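27/04/2026

Water meter read at 06:40, before any tap was opened, and again at 22:10. Difference 235 litres. Yesterday's figure was higher, but yesterday included a full load of towels and the hose. The overnight figure is the one that matters and it has not gone to zero. Small red dial still creeping with everything shut. Bevan Treloar maintains that it is the cistern float. I put food dye in the cistern at seven and there was no colour in the pan by eight, so the flapper is sound. The float could still be passing water down the overflow, but the overflow tube was dry when I wiped it with tissue. I have therefore struck the cistern off the list.

What is left: the outside tap, the buried run between the boundary box and the kitchen, and the softener drain. The buried run is the expensive one. It was laid in July of the year we moved in, by the firm from Bratolville, in blue 25 mm pipe with one compression joint under the path. I argued against that joint at the time. The fitter said the coil was short.

Procedure for tonight, so that I do it in the same order tomorrow:
Internal stop tap closed at 22:15.
Meter read at 22:15 and 22:45.
Outside tap capped with the brass blank, fibre washer fitted.
Meter read again at 23:15.

First half hour gave 2 litres with the house isolated. The outside tap branches off before the internal stop tap, so this proves nothing on its own. With the blank fitted the second half hour gave the same. Outside tap struck off as well. Softener is downstream of the stop tap and so cannot be the cause. That leaves the path.

I wrote to the Skorkance office at lunch asking whether the leak allowance applies to a supply pipe on private ground. The automatic reply gave a reference ending in 13 and no indication of when a person would read it. Their leaflet says a claim needs two readings, a repair invoice and a sketch. The sketch I can do tonight. The invoice depends on Prendergast, who has not confirmed a day and whose last quote did not say whether reinstatement of the slabs was included. I have asked for it in writing.

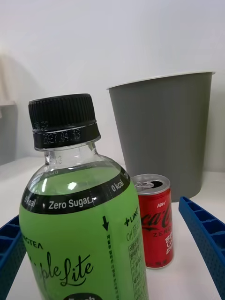
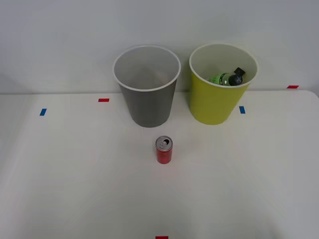 Pressure at the kitchen tap was 3.1 bar with nothing running, using the Isell gauge. It held steady for ten minutes with the stop tap open. With the stop tap shut, it fell slowly, which may be the gauge hose and not the house. The hose has a push fit end that I have never trusted. I will repeat it with a threaded adaptor. If the house side holds pressure for an hour, I can put that in the letter and save an argument.

Listened along the path at 23:30 with the long screwdriver held to the ear. Very quiet night, no wind. There is a hiss at the third slab from the gate, fainter at the second and fourth, none at the fifth. The joint should be under the third if my old measurement is right: 1.8 m from the inside face of the boundary box. I had written this on the back of the meter cupboard door in pencil and it is still legible. The ground there is no softer than elsewhere. The subsoil is gravel and would carry the water off.

Cost, if the slabs are lifted by me and only the joint is replaced, should stay well under the 3000 Bevan was talking about. His figure assumes a new pipe for the whole length, moled, with a new entry through the wall. I see no reason to replace sound pipe. He replied that a pipe with one leak gets another, and that his own did. His was old galvanised iron. The comparison is poor and I said so, perhaps too briefly. Will ring him tomorrow, as I also need to borrow his slab lifter.

To buy: one 25 mm coupler with liners, two spare liners, sharp sand, a bag of jointing compound. Check that the coupler is the type with the captive ring. Find the pipe freezer clamp, or else shut off at the boundary box and accept the dribble.

Other items. Bread proved too long and has a loose crumb at the top. Bedroom radiator bled, very little air. Replaced the battery in the landing clock, which had lost eleven minutes since the clocks changed. Library books renewed online after the site refused the card number twice with the space left in.

Rain gauge empty for the sixth day. If it stays dry I can lift the third slab as soon as the lifter is here. Bed at midnight. Next reading at 06:40.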